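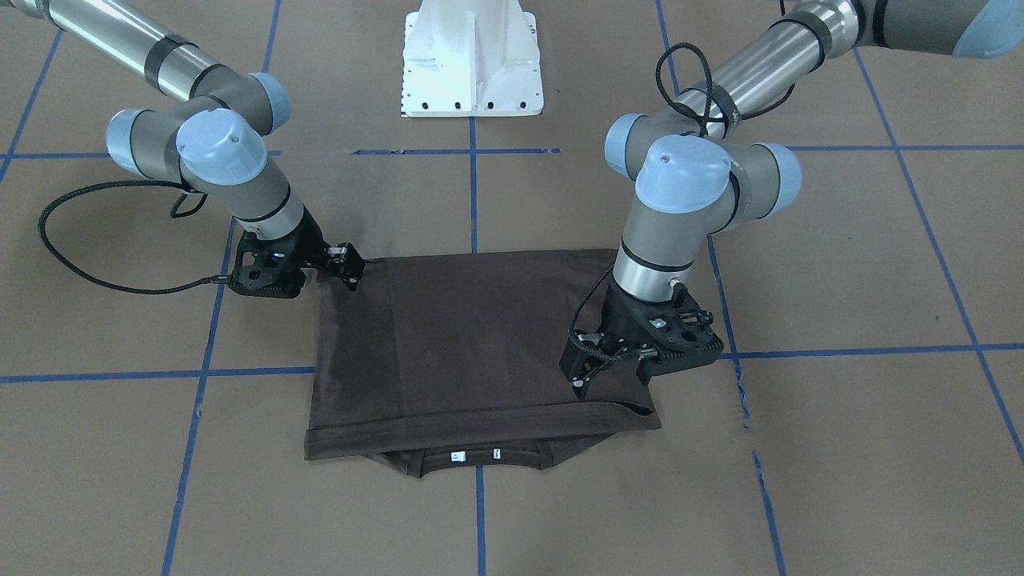 Two arms on a folded T-shirt, with the neckline and label nearest the viewer.

Folding T-shirts: what carries over from the robot trials

Household tips / Laundry and storage
Updated Nov 8, 2024

The Romthorpe folding study set out to answer a narrow question: does a two-armed robot fold a T-shirt better if it smooths the cloth after every fold, or only once at the end? The group ran 800 folds, half with each method, on plain cotton shirts in mixed sizes. A fold passed if the finished shirt could be lifted and put on a shelf without a sleeve or hem dropping out.

Smoothing once at the end gave a pass rate of 67 per cent. Smoothing after every fold took longer and did better. Most of the failures in the first group began with the first fold, where a small ridge near the shoulder was trapped and made every later fold sit crooked.

Much of this is useful at home, where you also have two hands and a slippery piece of cloth.

Smooth before you fold, then again after each fold
Use the flat of your hand and work from the middle outwards. Do not drag the cloth from one end, as this moves the hem out of line. On thin jersey, press and lift. On heavier cotton you can slide your hand.

Hold one side while you move the other
The robot shirts slid most often when both arms lifted together. Put one hand flat near the far edge, or pinch that corner, and do the lifting with the other. Change hands for the second side.

Pinch the corner, not the edge
A grip in the middle of an edge lets both corners droop. Take the corner between finger and thumb with a little of the cloth behind it. If the shirt is already folded, check that you have all the layers. Picking up only the top layer was the second most common fault in the trials.

Give yourself a line to fold against
The arms in the study worked over a taped grid. At home a strip of masking tape on the table does the same job. Put down two strips, as far apart as you want the folded shirt to be wide, and bring each side in to meet the tape. We use 29 cm for adult shirts on the Lasalov shelf unit. Measure your own shelf first and take off 2 cm so that the piles do not rub. Peel masking tape off varnished wood the same day.

Paper is better than a polished table
Smooth tops let cotton creep. Brown parcel paper, matt side up, gives enough grip and costs little. An old cotton sheet also works, but it has to be pulled tight or it folds along with the shirt.

Leave the neckline where you can find it
If the label ends up on the outside of the fold, sizes can be read without opening the pile. This matters more in a shared cupboard than in your own.

Dark shirts
Creases are hard to see on brown, navy and black. Fold these near a window or with a lamp low to one side. The study found no difference in pass rate between dark and light shirts once the lighting had been changed, which was done in May, part of the way through.

What did not carry over
Speed. The arms were slow, and the report gives no times for people folding by hand. It also did not cover shirts with buttons, collars or anything knitted. For those see our pages on Mahawong boards and on storing jumpers.

A repeat of the trial with towels is planned at Umel. We will add the results to the towel page when they are published.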